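Progress report to the Flokard program office
Project: Women in early computing, traveling exhibition and teaching pack
Reporting period: up to the end of February
Prepared by: Rokeya Debnath

1. Summary

In this period we finished the research part of the project and started the production of the panels. Two tasks are complete, one is late, and the budget is inside the limits which you approved. The delay concerns the translation of the teaching pack and I explain it in section 4.

2. Research and texts

The archive work gave more material than we expected. We have now collected 2,268 pages of scanned letters, punched card manuals, staff magazines and interview notes. From these we selected the documents for 10 panels. Each panel tells the story of one working group and not of one famous person, as we agreed with you at the start. The text of a panel is limited to 430 words, and this limit was difficult to keep. Two panels, the one about compilers and the one about weather calculation, had to be rewritten from the beginning.

Cường Giáp has checked all the dates and technical terms. He found several places where our sources do not agree about who wrote a certain program. In such cases the panel says openly that the authorship is not certain. 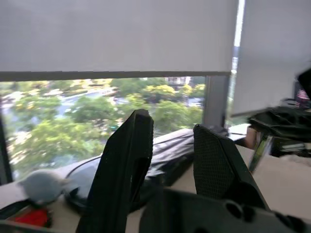 Work surface by the window, with the gripper fingers open.

3. Production

The printing of the panels was given to Stirnano after we compared the offers. The first proof sheets arrived in February. The colors are good, but the small type in the captions was too light and we asked for a darker gray. The frames are ordered. They can be put up by two persons without tools, which was a wish of the smaller libraries.

The booking list has five places at this moment. The first will be the public library in Hầu, then the Sandia school center.
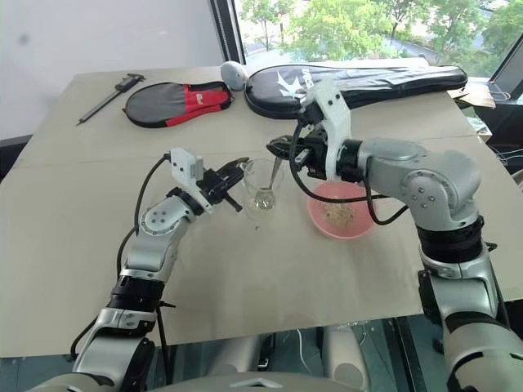
4. Teaching pack

The English version is ready and was read by teachers from both of the first places. They liked the exercise where pupils follow a calculation by hand, step by step, but they found the glossary too long. We have shortened it. The translation started late - our first translator had to leave the project for family reasons - and it will be finished in the next period. The opening in Hầu does not depend on it.

5. Budget

Spending on travel was lower than planned and spending on image rights was higher. We ask your permission to move the unused travel money to image rights. The total stays the same.

6. Next steps

- Approve the corrected proofs and give the order for the full print.
- Finish the translation and send it to the teachers for comments.
- Agree the transport dates with the remaining places on the booking list.

The detailed cost table is sent separately. Please send questions about it to me, and questions about the sources to Cường Giáp.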